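## 4. Setting the evening timer

The Zetimness lamp control keeps one program for each room. Before you start, make sure the wall switch is on and the small green light is steady.

1. Press and hold **Set** until the display shows the room number.
2. Turn the knob to choose the room, then press **Set** once.
3. Enter the start time. The clock uses 24 hours, so 8 in the evening is 20:00.
4. Enter the brightness, from 0 to 200. The factory value is 58.

**Note:** If you wait too long between two steps, the display goes dark and your changes are lost. Please begin again from step 1. 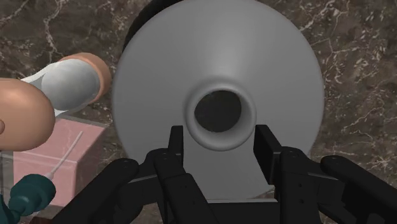 5. Press **Save**. The control makes one short sound.
6. Repeat for the other rooms — each room must be saved separately.

**Caution:** Do not remove the battery while the display shows code 214. The control is writing to its memory, and all programs can be erased.

In September, check the start times again, as evenings become dark earlier. Questions about this section can be sent to Akinyi Mfaume at the Ernadden office.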